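February, evening

Spent most of today on the equipment list and I'm still not happy with it. The total is over by 300 and I've already taken out the things that were easy to take out. What's left is all stuff we need, or stuff I've talked myself into thinking we need.

Finger pads are the first problem. They wear faster than I planned for. I had put down one spare set per gripper for the whole spring, and at the rate we're going that won't get us through March. I changed the line to 14 sets. Durovside has them cheaper than Zimora but the shipping wipes out most of the difference unless I order everything at once, and I don't want that much money sitting in a drawer before I know if we're keeping the same pads. Zimora ships in two days. I'll probably pay more and order in smaller lots.

Then the second pair of grippers. With one pair, work stops every time something comes loose and has to be tightened. With two pairs somebody can keep going. I priced a second pair new and also asked Wernel what they want for a refurbished one. They answered this afternoon. The price is fine but the warranty is only for the first month, and they won't say how many hours are on the joints. I wrote back asking again. If they don't tell me I'll buy new and push the arm back to summer.

The arm is the big one, of course. Niven's quote came in before lunch. It covers the arm, the controller and the mounting plate, and leaves out the table, the cables and the emergency stop, all of which I had assumed were in there. I redid the sheet with those added. It can't happen this quarter. I moved it to a separate page so I'd stop looking at it.

Small things cost more than I want to admit. Props, for one. We keep getting asked for more variety in tableware, and I had a line for buying new sets. I crossed it out. Ordinary kitchen things do the job and most people already own them.
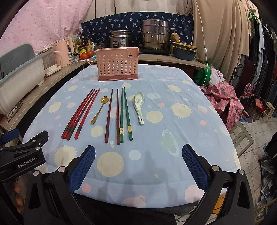
Chopsticks and spoons on the space tablecloth, grippers at the near side.

Thin things like chopsticks are why I won't go down to the cheaper pads. The smooth ones from the sample pack were no good on anything narrow. So the textured ones stay on the list at full price.

Still to do: get the hours from Wernel, ask Niven how long the quote holds, look up what a decent power strip costs, add a line for cables. Batteries too, I forgot batteries again. Bed at eleven if I can leave the sheet alone.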